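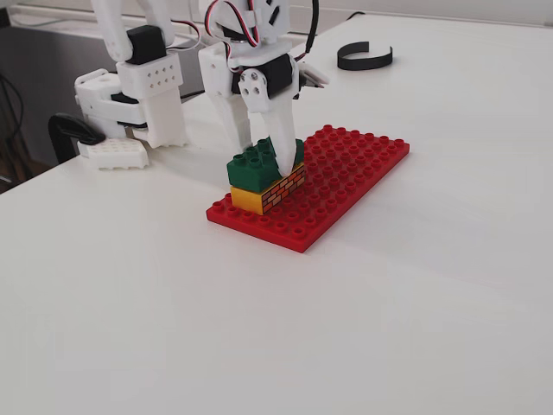

Figure 6.1 Toy bricks on a studded baseplate, with a white 3D-printed arm. Photo: Severin Tanner

Chapter 6
Can it do the chores yet?

Ask a room of adults which job they would hand to a machine and most will name something dull. Folding sheets. Emptying the dishwasher. Putting the toys back in the box before somebody treads on one. On the shop floor the answers are much the same: packing odd-shaped parts, feeding a press, sorting a bin of mixed fittings at the end of a shift. People have been told for a long time that these jobs are about to go. This chapter asks how near that day is, and how a reader can tell a real advance from a good afternoon in front of a camera.

We begin with toy bricks, which may seem a long way from the kitchen. They are a fair place to start. A brick is stiff, it has square sides, and its size is known before work begins. It doesn't sag like a wet towel or hide its shape like a bag of salad. If a machine struggles with a green brick on a yellow one, there is little point in asking it to make a bed.

Yet bricks are not as easy as they look. To put one on another, the studs must line up, and the brick must be level when it is pushed down. A person does this by feel. You set the brick roughly in place, wiggle it, notice the small give as it finds its seat, and press. Hardly any of that work is done by eye. A gripper with two plain fingers and no sense of touch has to get by on position alone, and a small error at the shoulder of an arm becomes a larger one at the tip. Pulling bricks apart brings a different set of troubles. The lower brick must stay put while the upper one comes away, and the force needed is hard to judge until the moment it is no longer needed.

6.1 What counts as doing a job

Suppose a firm tells you that its arm can stack bricks. You should want to know at least the following. Who put the bricks where they were at the start? Did the arm choose what to do, or was a person steering it from the next room? How many tries were made, and were the bad ones counted? What happened when a brick fell on its side?

The case of the Stuncombe trial shows why. Stuncombe, a maker of small plastic housings, agreed to let a supplier called Zomville set up an arm at one of its packing benches. The arm was to lift each housing from a tray and press it on to a base. Over the trial it made 776 attempts, and the supplier's leaflet said that it "completed the task reliably". The shift log told a duller story. A worker had stepped in 68 times, mostly to turn a part the right way up or to free one that had jammed at an angle. Every one of those parts was entered as a success, on the grounds that it did get packed in the end.

Was that dishonest? Probably not. The supplier was interested in whether the arm's movements were sound, and a part turned by hand had no bearing on that. But the firm was paying for a bench that could be left alone, and a bench that needs somebody standing beside it has not saved anybody's wages. The two sides had used the word "task" all through January without once agreeing what it meant.

6.2 The last small distance

Engineers often speak of reaching as a solved problem, and in a tidy workshop it more or less is. Getting a finger to the neighbourhood of an object is cheap. The cost lies in what follows, when the tip is beside the work and there is hardly any room to be wrong. Seen close to, even a plain plate is crowded: studs stand in rows, one brick covers part of another, and a fingertip must come in alongside without catching on any of it.
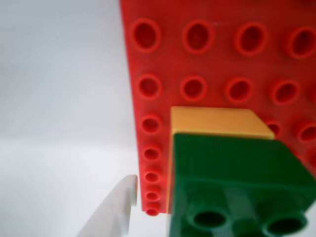 Montoya thinks this chapter is too hard on the machines, and wrote in the margin of an early draft that a child of two can't seat a brick cleanly either, that nobody takes this as proof the child never will, and that the arms she worked with at Ronditz were better in their 11th month than anyone had expected in their first. "You are marking the homework before the term is over," she added.

It is a reasonable complaint. Machines do improve, and some of the things doubted in older textbooks are now ordinary. But the child is a poor comparison. A child who learns to press bricks together will soon be doing up buttons and pushing lids on to tubs, with no further help from the makers of bricks. Whether an arm carries its skill from one job to the next has to be shown each time, and in the Stuncombe trial a change of tray was enough to stop work for a whole morning.

There is also the matter of price. A household chore is done in odd minutes by someone who is already there. A machine has to be bought, set up, kept clean and mended — and it must be stored somewhere when supper is on the table. We shall come back to this in section 6.4, after looking at how trials are counted.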